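Wonex phone holder for the dashboard — my review after 1,035 km

I bought the Wonex holder in July, before we drove to visit my aunt Chantal Dufour in the country. My old one, from Zudaveck, fell down at each bump, so I wanted something with a stronger base.

How it holds

The base sticks with a gel pad and a small lever. I cleaned the dashboard first and left the pad to settle overnight, as the leaflet asks. On the small roads near Eshun, with two lanes and many old patches in the asphalt, the phone did not turn or slide. In the bends I could still read the name of the next street without moving my head.
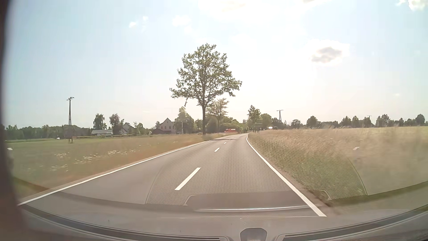 Sun and shade

I was worried about this part. The country roads have big trees along the side, and the light changes very quickly for the eyes. The arm of the holder is matte grey and gives no reflection in the windshield. My Zudaveck was shiny, and I always had a bright spot in front of me.

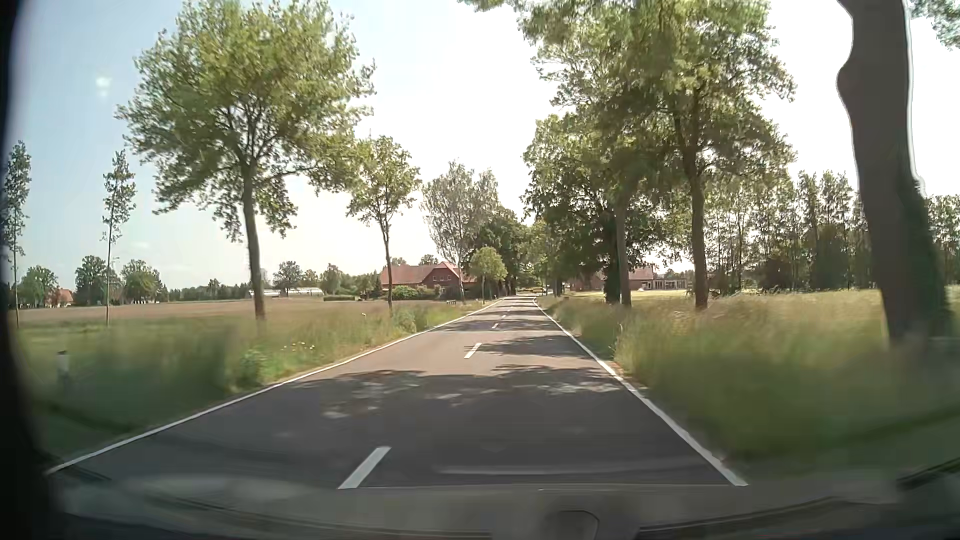 The arm is also short enough that I can keep the phone low and leave the view of the road free. If you have a deep dashboard, it will be maybe too short for you — my cousin tried it in her van and had to stretch to touch the screen.

What I like less

The lever is stiff, and the leaflet is printed in very small letters. The clamp pushes on the volume button of my phone if I put it too high. The charging cable has no clip, so it hangs over the radio.

I paid 5 dollars more than for the Clorkar model, which has a clip but a weaker base. I give four stars out of five and I would buy it again in the same colour.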